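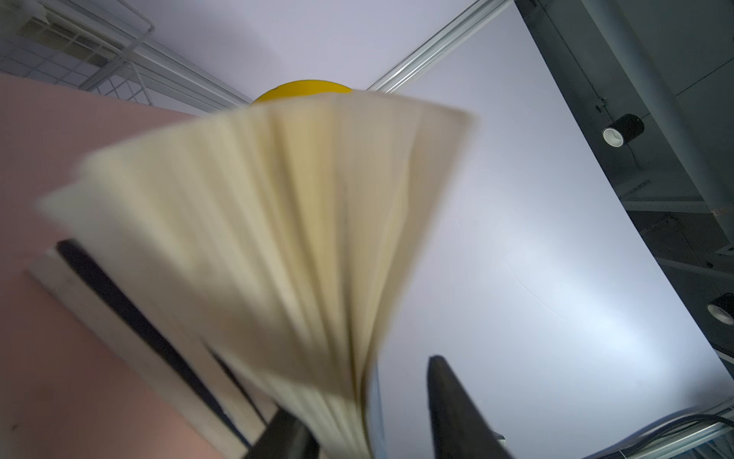
Unit 4: Reviewing a gripper kit before purchase
Course notes, V. Wallner

The kit under review is the Prosa two-finger set, sold by Zullgate with a wrist camera and one year of support. We compare it with the Holzer set from Unit 3.

Books are a hard test. A closed book is stiff, but once it is held at one end the pages can spread and the weight shifts. The long, tapered Prosa fingers reach in close to an object. Check whether they hold the cover and the pages together or only part of the stack.

Trial plan
Each group runs 40 picks with a book and 50 with a box. Write down the finger setting before you start — the software does not save it. Log drops and slips separately.

Camera
At close range a moving page blurs. Take your readings from stills made after the arm has stopped.

Price and service
The quote is 727 per set, with spare finger pads extra. Ask what the support covers. Engelbert Brunner will go over the service terms in the February session.

Reading: Prosa manual, chapters 2 and 3.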